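Hendville Library Retires Its Wobbly Table, Replaces It With a Large White One

11 September 2021

HENDVILLE – The public library's reading room has a new table, ending a dispute that had outlasted 2 library directors and most of the folded cardboard wedged under the old one.

The replacement is white, rectangular and very large. It was bought from Fetomby, the office furniture dealer in Nivbridge, for $300, a price the library describes as a bargain and the Friends of the Library newsletter describes as "a figure." The old table, a dark oak piece donated by the Whiteley Grange Hall, had served for 50 years and leaned for most of them. Regulars knew to keep their coffee on the north side, where it would at least slide toward them.

Plans to replace it were first raised in April, when a jigsaw puzzle of the Whiteley covered bridge, nearly finished, went to the floor after someone sneezed. A public comment period followed. The library received 30 written comments, several of them about parking. Of those that dealt with the table, most favored something level. One asked for a round table so that there would be no head to it, and one asked that the new table be exactly the same as the old one, "including the lean, which I have gotten used to."

Color turned out to be the sticking point. The reading room's gray-blue carpet, put in by a previous administration and defended by no one since, was felt to go badly with oak, poorly with maple and not at all with the green laminate sample that Fetomby sent over first. White won because it was the only choice that drew no letters.

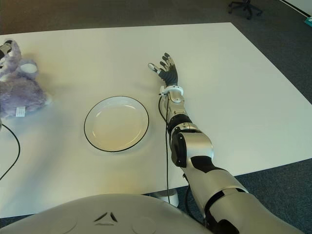

The finish is smooth and matte, which the library hopes will cut down on glare for the newspaper readers. Opinion among them is divided. The afternoon group reports that the light is fine. The morning group reports that the afternoon group has taken the good end.

New rules for the table have been posted by the front desk. Drinks need lids, puzzles may stay out overnight if labeled, and the practice of reserving a seat with a single glove will no longer be honored. Seed catalogs – long a sore subject – go back on the rack when finished.

The oak table is going home to Whiteley, where the Grange Hall has agreed to take it back. The floor there slopes the other way, and hopes are high.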